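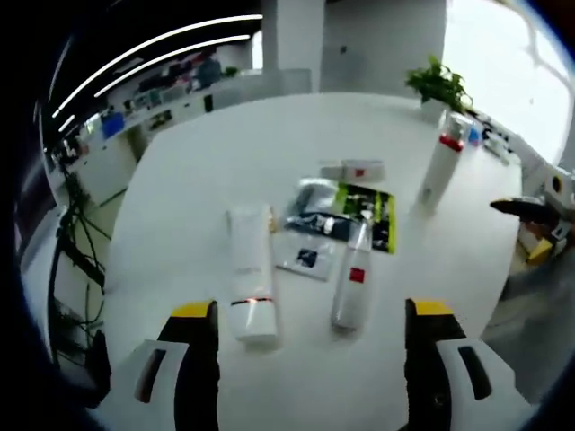 Re: Barnville road closure and the 32 bus
Posted Tuesday by Telmo Requena to the Mustunley village list

On Tuesday morning a list member wrote:

> Does anyone know what is happening with the 32 while they dig up
> Barnville Road? The notice on the shelter only says "services may be
> affected". I have a hospital appointment in Wutlow at 10 and can't
> find out whether to walk to the top stop or not. Also is it true the
> closure has been put back to May? My neighbour says so but she had
> it from the butcher.

I rang the bus company this morning and then went down to read the yellow signs, so I can answer most of this.

The closure runs from the church to the junction with Matar Lane. It is for the water main, the same stretch that burst twice in the winter. It has not been put back. What has been put back to May is the resurfacing, and that is a separate job done by a different contractor. I think that is where the butcher's version came from.

While the road is shut the 32 will not come through the lower village at all. It will turn at the top stop by the garage and go out along the ridge. From the church to the top stop is about 1000 metres and it is uphill most of the way, with no pavement past the allotments. If you are going for the 10 o'clock appointment I would allow plenty of time, or ask for a lift.

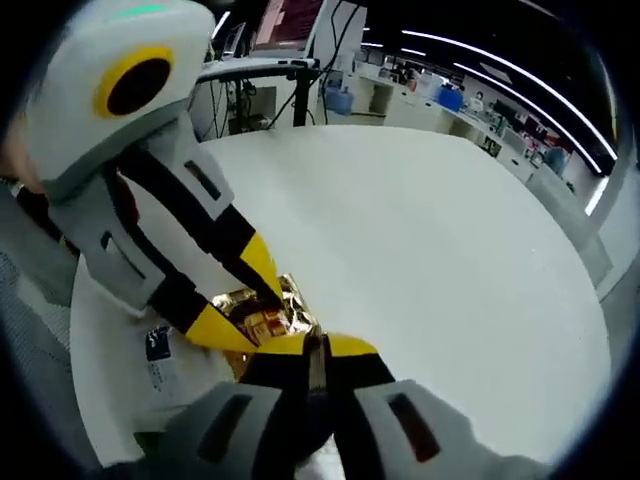

The timetable from the top stop is the same as now but everything going towards Wutlow leaves five minutes earlier, to make up for the longer way round. Coming back, the driver I spoke to said they would probably run late in the afternoons because of the school traffic. The live times on the phone app are still showing the old route, so don't go by those. The woman at the depot said it was being looked at.

I asked whether they would put on a minibus for people who can't manage the hill. The answer was no, unless the parish council asks for one in writing. I have drafted a letter and can send a copy to anyone who wants to read it before it goes. It would help to say how many people in the lower village use the bus to get to the surgery or the shops, so if that is you, please email me off list and say which days. I don't need names in the letter, only the days.

Cars are being sent round by Matar Lane. The signed diversion for lorries is the main road, but they won't all follow it. Last time we had an articulated one stuck at the bridge for most of an afternoon and a length of the Mustunley side wall came down. I did ask the contractor for a width sign at the bottom of the lane and he said he would pass it on.

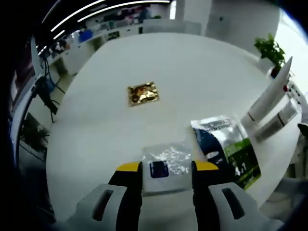
Two smaller things. The post box by the church will still be emptied, but the bottle bank is inside the closed section and will be out of use until the road opens. And the water will be off for a few hours on one day, between 9 and 3. They have to put a card through the door first, and I haven't had mine. If anyone at the church end has had a card, could you post the date on here?

On foot you can still get through on the field side. There is a fenced path past the works, though it is narrow and I wouldn't like to take a double buggy along it.

To the person asking about parking at the garage — they don't mind a few cars on the verge but please leave the air line clear.

Telmo

We use cookies to remember your archive settings. By continuing to use this site you accept their use.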